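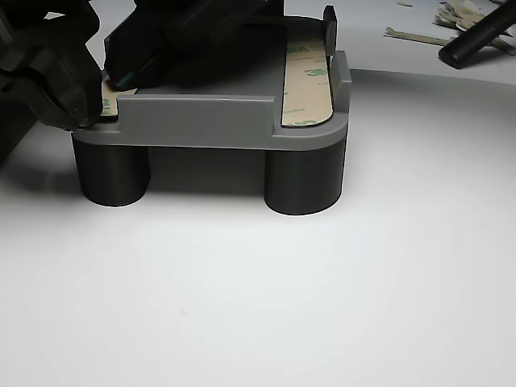 Lab 8: Peeling the Liner from Adhesive Tape

Course: Manipulation Lab, Section 2
Instructor of record: Domenica Sutter
Revised February 5, 2025

The task is to remove the backing liner from double-sided tape already applied to the Hamen fixture. The fixture is printed in gray plastic and stands on two cylindrical legs at the front. One tape strip runs along each side. The front lip stops short of the corners, and the finger approaches the liner through that gap.

Bring the arms to the home position before loading a fixture. Keep cables clear of both wrists.

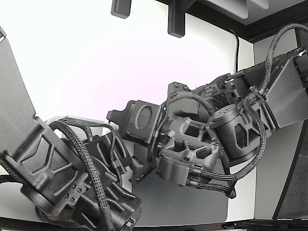
Why is the approach speed limited near the fixture?
A fast fingertip pushes the liner flat against the adhesive and leaves no edge to grip.

Procedure

1. Load the Marti configuration file and check the joint limits.
2. Lower the open gripper to the left front corner.
3. Close on the liner edge only. Do not pinch the printed plastic.
4. Lift at a shallow angle toward the rear.
5. Release the scrap away from the fixture.

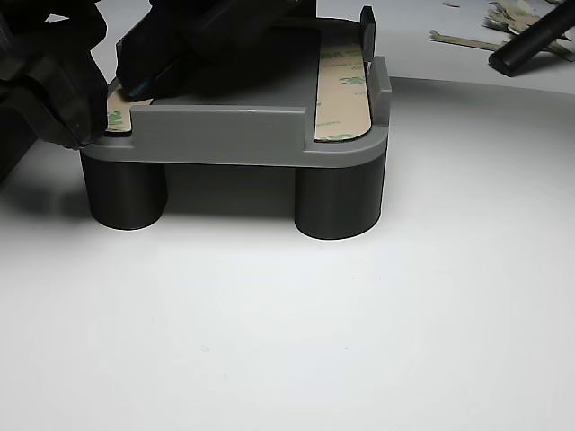
Fig. 3. Gripper over the left strip, right strip with liner in place.

Log each attempt at 1000 Hz. An attempt counts as a success when the liner comes away whole and the adhesive stays on the plastic. Torn liners are entered as partial. The June section reached 79 percent on the left strip with the same fixture.

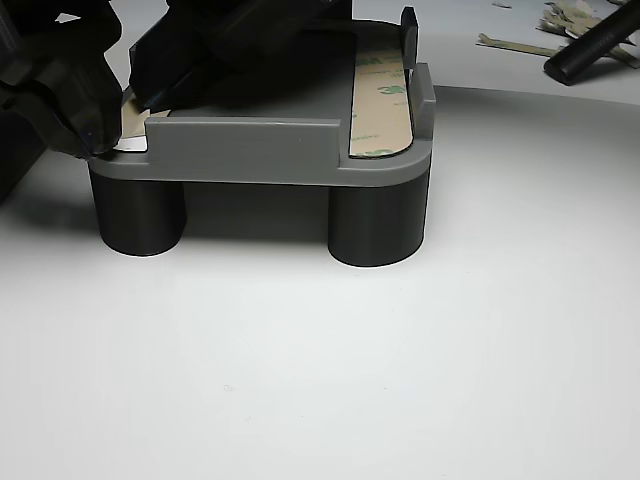 Etenesh Wako

Notes on grading: submit the log, the configuration file and one page on failure modes. State which finger made first contact. Reports that give only the success rate lose two points. Questions on the Marti file go to the lab desk before the report is due.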